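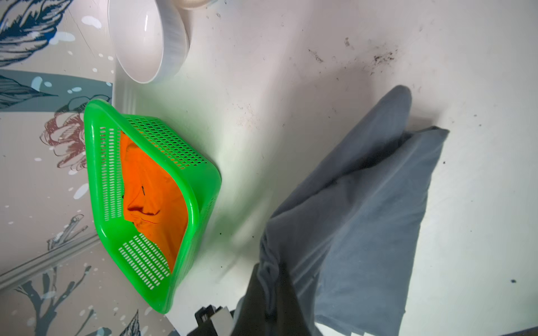
Étape 1 : trier avant de laver

Vide-grenier mercredi, donc on fait vite. Les t-shirts à vendre d'un côté, les chiffons de l'autre. Col détendu, auréoles, trous : chiffon. Ne discutez pas avec vous-même. Le reste en machine, à l'envers, 36 minutes à 30 degrés, pas d'adoucissant (ça laisse un film, et une odeur que tout le monde n'aime pas).

Étape 2 : les taches

Savon de Marseille, vieille brosse à dents, eau froide. Laisser poser 13 minutes, rincer. Le gras : terre de Sommières, toute une nuit. Le noir délavé ne se ratrappe pas, sauf teinture Zavano, et là faut compter une demi-journée. Pour un t-shirt à 5 euros, non.
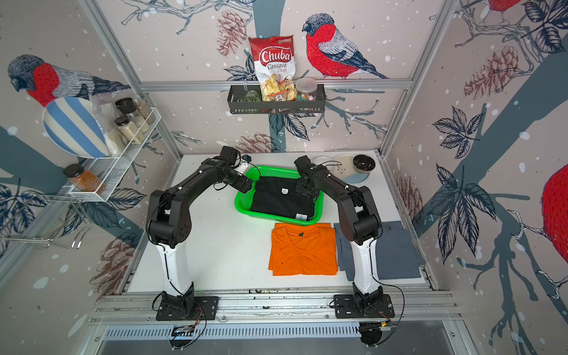
Nassoro Langat conseille de ne jamais repasser la veille : dans le carton tout se refroisse, autant secouer le linge humide et le faire sécher sur cintre. Essayé en août à Diltport, ça marche bien. Merci !

Étape 3 : plier

À plat, manches rabattues, puis en deux, puis encore en deux. Lisser à la main entre chaque pli. Toujours le même format, sinon les piles s'écroulent dès la premiere cliente.
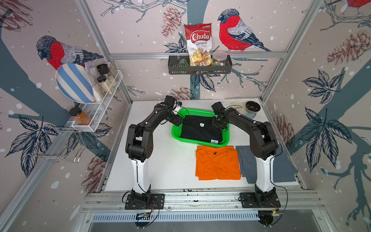

Les étiquettes de prix, maintenant. Épingle au dos, jamais de scotch, ça arrache les fibres. Taille écrite en gros, on vous la demandera sans arrêt. Laissez le haut du vêtement vers le dessus quand vous rangez : sur le noir plié dans le panier vert, la petite étiquette blanche se repère tout de suite. Prix ronds uniquement. Et de la monnaie, beaucoup.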